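The Long Argument Over the Folded Blouse

Karla Huerta can tell what kind of day you are having by how you treat a sleeve. She has run the fold-and-finish table at Sanum, a secondhand clothing shop with one front window and a back room twice its size, for 13 years, and in April she let me stand at it for a morning. I lasted until the third blouse.

"You're strangling it," she said.

I had thought of folding as the thing you do when you've given up on hanging. At Sanum it is closer to a religion, with two denominations. Huerta folds in thirds, lengthwise, sides in first. Her business partner, Panya Kongkaew, folds in half and then half again, and considers thirds an affectation. They have worked side by side all this time without either one converting, and regular customers claim they can tell whose stack they are digging through. I couldn't, but then I also couldn't find the restroom.

The back room takes in everything from prom dresses to bowling shirts, and the count on the wall the day I visited was 2521 pieces for the season, of which 369 were still waiting for the table. Plain T-shirts go quickly. You could teach a patient dog to do a T-shirt. The trouble is anything with a neckline.

"Trim is where people lose heart," Kongkaew told me, holding up a blouse with enough ruffle to upholster a footstool. Press a gathered edge under the rest of a stack and it comes out looking like lettuce from the bottom of the drawer. Both denominations agree, to their mutual annoyance, that a fancy neckline goes on top, face up.

They agree about prints, too. A big flower should land near the middle of the finished fold, where a shopper will see it, even if that means starting over. I started over four times on one shirt. The flower ended up on the back. 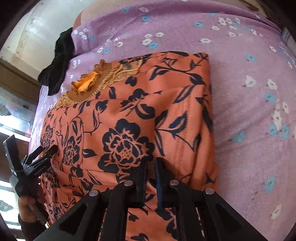
Black flowers on orange, neckline up: a folded piece with gathered golden-tan trim, on a flowered purple sheet.

Orange with black is a hard sell in the spring, according to Huerta, who prices it low and then complains when it goes. Kongkaew would hold such things until fall and charge double. They had this conversation in front of me twice before lunch, the second time with hand gestures.

By noon I had finished nine pieces, two of which were allowed to stay finished. Huerta refolded the others while talking to me about something else, the way you might straighten a child's collar. Then she gave me the socks.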